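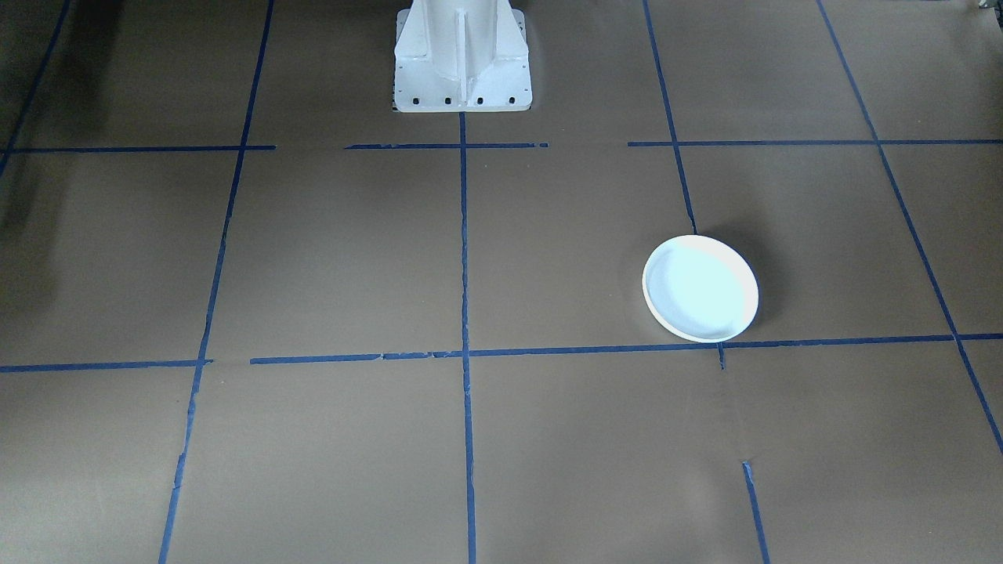
Page 2 of 5

Tape grid under robot arms: what written rules do you keep?

celtlow_bench

We use blue tape on paper to divide the work area into cells, and the arms pick and place plates inside these cells. I am asked to write one sheet of rules for everybody who uses the area, including people who come only on Saturday. A standard for robot safety we already follow, so my doubt is only about the grid. My draft is the following:

1. The tape is a guide for people. The robot positions come from the calibration, and no one corrects a taught point by looking at a tape line. Torn ends or small steps in a line are written in the log. A line is replaced only between two runs. 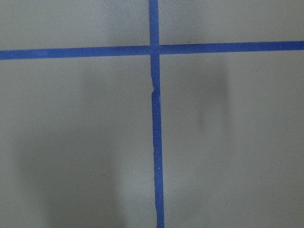 2. One object per cell at the start of a run. It must not lie on a line.

3. After new paper or new tape, the first run is at reduced speed and a person stays at the stop button.

4. Every change of the grid gets a new version number, and old recordings keep the old number.

Is it too strict, or do I miss something? A colleague thinks that rule 1 should also give a maximum size for gaps in the tape. I did not find any such number in the documents I have. 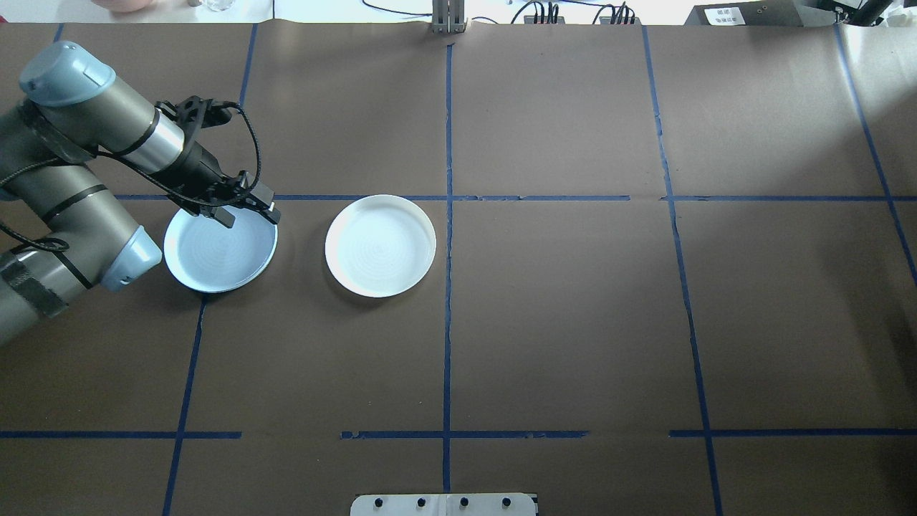 kultgate

I would keep all four, but rule 2 needs more words. "In the cell" can mean the center of the plate or the whole rim, and two persons will understand it differently. We write "whole rim inside the tape", and our cells are 325 mm on the long side so this is easy to respect. For gaps I would not give a number. If the line is only for people, then a gap matters when a person cannot say which cell it is.

Please also add a rule about who may reach in. When more than one arm can reach the same paper, stopping one of them is not enough – all must be in a safe stop before a hand goes over the grid. Your risk assessment should say which stop button acts on which arm, and this must be tested. 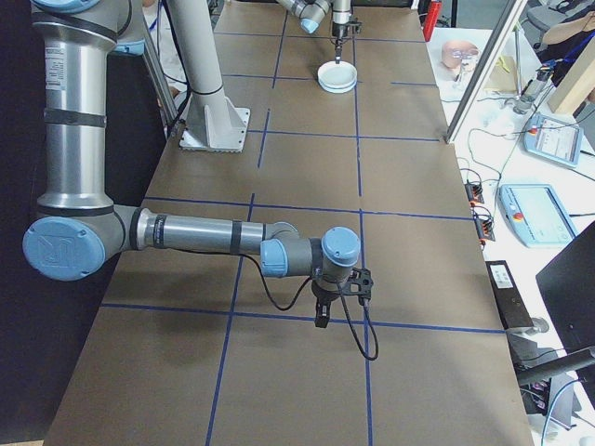
The same goes for cables. Before each run, move the arm slowly through its lowest pose and check that no cable touches the paper or an object. We do it again after 1,000 cycles, and whenever a gripper was changed. Teach pendants have a fixed place where the operator can reach them without leaning over the table.

hisel

Too many rules, people will not read it. We had a sheet with everything in it and the only part in use was the log. Just change the paper often and put a date on the corner.

celtlow_bench

Thank you both. I will change rule 2 to the whole rim and add the stop rule as number 5. The date on the corner I like also, it can go together with the version number.

This site uses cookies to remember your settings. By continuing to browse you accept our cookie policy. Accept | Manage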